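Week 5: Why wood moves

Welcome back, everyone. This is my favourite session of the whole course, because once you understand how wood moves you start seeing it everywhere – in sticking doors, in rattly drawers, in the gap that opens along your gran's dining table every winter.

Start with the cell. Think of a plank as a great bundle of drinking straws, all running the length of the trunk. When the air is damp the walls of the straws take up water and swell. They get fatter, but they hardly get any longer. So a board changes a lot across the grain and next to nothing along it. Please write that down, it comes back every single week!

Now for the bit people find odd. A board also moves by different amounts depending on how it was cut. Along the growth rings (tangential) it moves nearly twice as much as it does across them (radial). A flat-sawn board will therefore try to cup as it dries, and a quarter-sawn one stays much calmer. Oak and beech both do this, though beech is far more lively, as those of you who made the Bodo stool last term will remember. 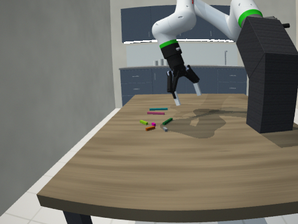

What does this mean when you build something? Mostly that a wide top must be free to grow and shrink. Tsz-kin Yu's bench top was a lovely piece of work, glued hard to its frame all the way round, and by March it had a split 15 cm long. Use slotted screw holes, or wooden buttons in a groove. Breadboard ends are glued at the centre only, with the outer pegs in stretched holes.

Finish slows movement down but won't stop it. Oil slows it a little, varnish rather more. Whatever you use, do both faces, or one side will take up water faster than the other and the board will bow.

For next time
Read chapter 5 of the Brallville notes, up to page 19. Measure the width of one solid board at home, in the morning and again late in the evening after a bath has been run nearby. Mine is a shelf 562 mm wide and I've become quite attached to it.

Bring a steel rule and your offcuts. Questions to me before class, please.

Chih-ming Liao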